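Readings are taken from the paper logs at Kotelell and typed in by hand. One row is one appliance over one day.

# Kotelell Kitchen Energy Log

Daily electricity use of small kitchen appliances in rented apartments, with 1,135 rows from 64 households.

## Files

- `daily.csv` — one row per appliance per day
- `appliances.csv` — type, rated watts, age in years
- `homes.csv` — household size, floor area, tariff code

## Columns in daily.csv

| name | type | notes |
|---|---|---|
| home_id | int | matches `homes.csv` |
| app_id | int | matches `appliances.csv` |
| kwh | float | plug meter, two decimals |
| standby | float | blank if the meter was reset |

Microwaves and toaster ovens share the type code `OV`. Use rated watts to separate them where needed.

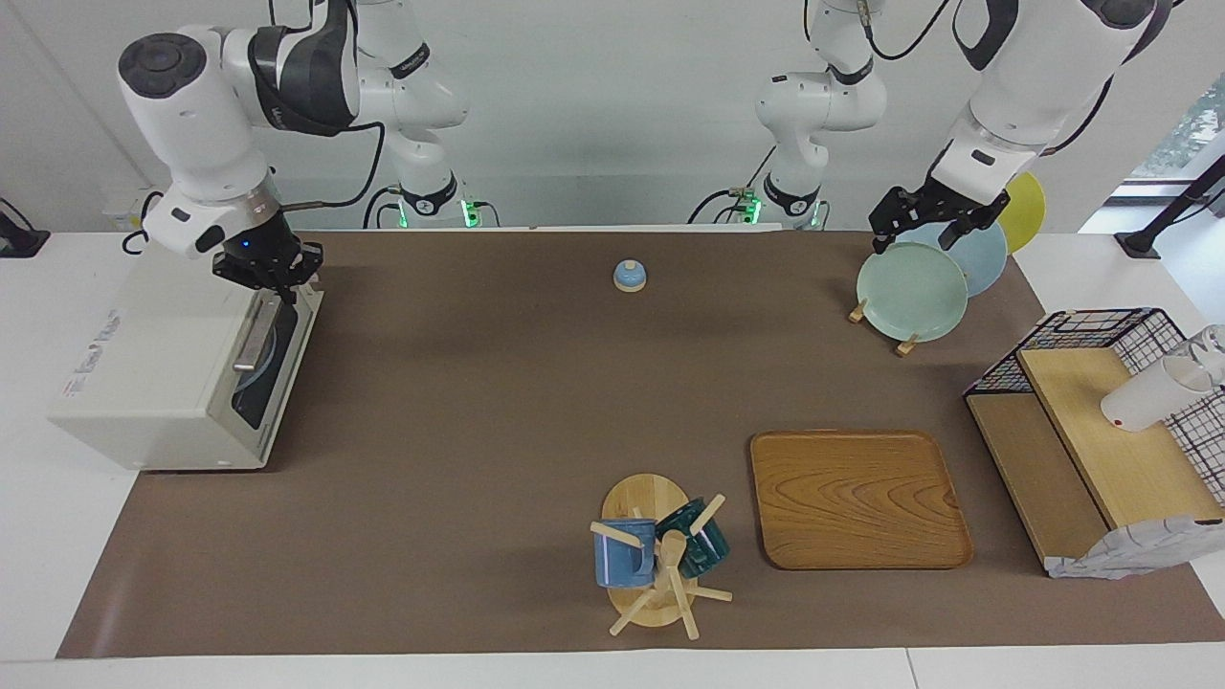 Standby values below 0.01 kWh are stored as zero. Meters in the Astley homes round up, so their totals run slightly high; no correction is applied. The 107 rows with a blank `standby` should be dropped before averaging.

## Known issues

- Tariff code `M2` (Makris) was split in September. Older rows keep the old code.
- Home 526 has two kettles under one `app_id`.
- Rows typed in on a Tuesday may carry Monday's reading.

## Loading

`wimine load daily.csv --keys home_id,app_id`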